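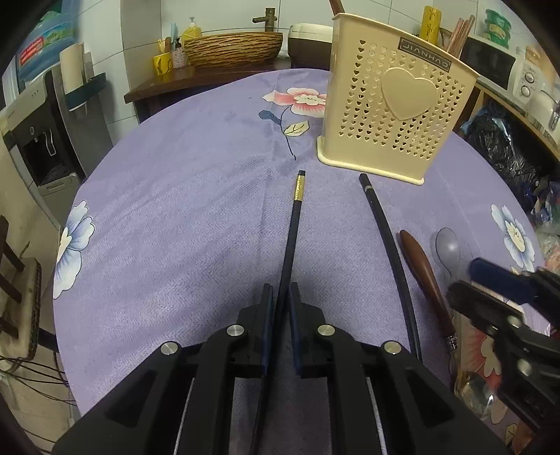 Report of the visit to the Lashari Domestic Skills Centre, 19/01/2019

The Gretness Association for Independent Living was invited to the winter open day of the Lashari Domestic Skills Centre, which offers courses in everyday household tasks to adults preparing to live on their own. The delegation was led by Uzma Abbasi, adviser for home and daily living, and was received by the head of the centre, Pantelis Theodorakopoulos. The visit began in the practice kitchen, where the subject of the morning was the sorting and storing of cutlery. On the round table, spread with a flowered lavender cloth, black chopsticks, a transparent plastic spoon and a metal spoon were set out near a cream utensil holder with heart-shaped holes, in which wooden chopsticks were already standing.

Mr Theodorakopoulos explained that the kitchen has been furnished on purpose as an ordinary home. The basin, the rice cooker and the microwave oven are all within a short distance of the table, and toothbrushes are kept in a cup beside the soap. Members of the delegation asked whether a more orderly room would be easier for beginners. The centre's view is that its participants will mostly move into small flats in which one room serves several purposes, and that they should learn to work in such a room from the first day.

The cutlery course is one of the shortest on the programme. It is given in sessions of 40 minutes and covers laying out, sorting by type, and returning each article to its place. Chopsticks are treated separately from spoons. Participants are asked to pair them before putting them away, and the tutors pay particular attention to pairs that look alike at first glance but differ in the band or ring near the end. Ms Abbasi remarked that the same difficulty arises with the mixed sets which many tenants of Gretness receive from relatives when they move in.

There was some discussion of utensil holders. The centre prefers the upright, perforated kind to the divided drawer tray, as the contents remain in view and air can pass through the sides. A member of the delegation pointed out that long handles may tip a light holder when it is unevenly filled. The tutors accepted the point and said that the matter is covered in the second session.

After a short break the party was shown the storeroom on the ground floor. Household goods given to the centre are checked there before being passed on to former participants. The centre received 211 parcels in the past year, the greater part of them in August, when student rooms in the district are cleared. Crockery is wrapped in paper and packed in boxes supplied by Grukden, and each box is marked on two sides. Table linen is kept on open shelves. The delegation noted that the labels were clear and that the heavier boxes were kept low.

In the closing talk, Mr Theodorakopoulos set out the plans for the coming year. A second practice kitchen is to be fitted out in the Dinoder building, at present used for offices. The centre expects to offer places to about 90 participants once the work is finished. The question of evening courses was raised by the delegation and has not yet been decided.

Gretness has been offered two places for staff on the spring tutors' course. Ms Abbasi will circulate the application form, and those interested are asked to reply to her through the main office. The association thanks the centre and its tutors for their kind reception.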